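Week 5: Colour before the dye shop

Welcome back! This week we leave spinning behind and get to my favourite part of the course, which is how cloth got its colour before anybody could buy dye in a packet. Please read the Nukus chapter in the course pack before the seminar, and bring the Turon worksheet with you.

Plant dyes fall into two loose groups. Some, like weld and madder, need a mordant, usually alum, to help the colour hold on to the fibre. Others, like woad and indigo, need no mordant at all but have to go through a vat. The vat is the fun bit - cloth comes out a yellowish green and turns blue in the air while you stand there watching it.
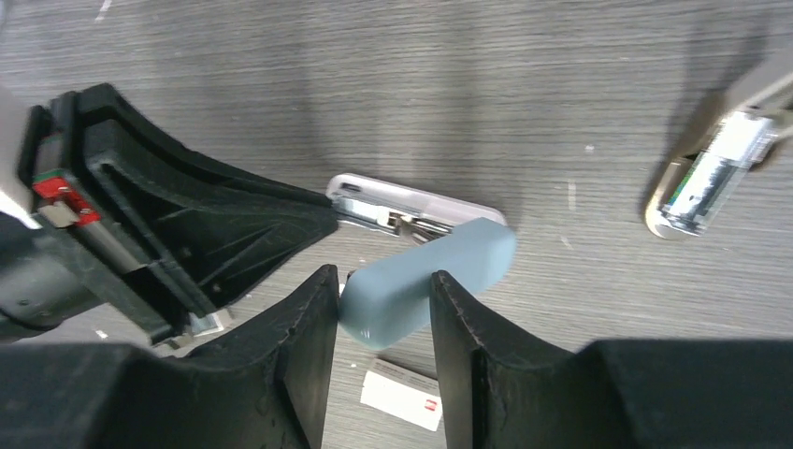 Blue deserves a lecture to itself, and it nearly gets one. Dyers had separate names for each depth of shade, depending on how many times the cloth had been dipped. One short dip in a weak vat gives a pale, greyish blue, very close to the rounded block lying partly over the stapler, and many people are surprised that such a soft colour comes from the same plant as a deep navy. Try naming five blues of your own before you look at the list on page 236. It is harder than it sounds!

Undyed cloth matters too. Raw linen and unbleached wool run from cream through beige to brown, and a good dyer chose the starting cloth with care. A yellow over beige looks warm and a bit muddy. The same yellow over bleached linen sings.

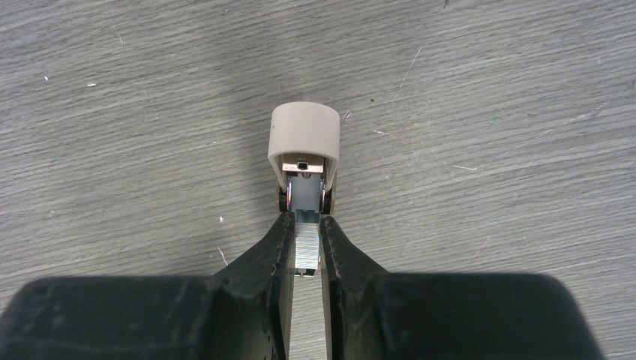 Fig. 2. Beige on grey. Compare with the unbleached linen in sample set Amin.

For the seminar:
Read the recipe for a 400 gram batch of wool and work out the alum at ten per cent of dry weight.
Note two differences between the woad and madder methods.
Finish the shade chart on the Turon worksheet, in coloured pencil if you have it.

The essay (3000 words, due in August) can be on any single dye plant. Weld is badly neglected, so do consider it. Sample sets are kept in the Dekix cabinet and must be back by 4 pm.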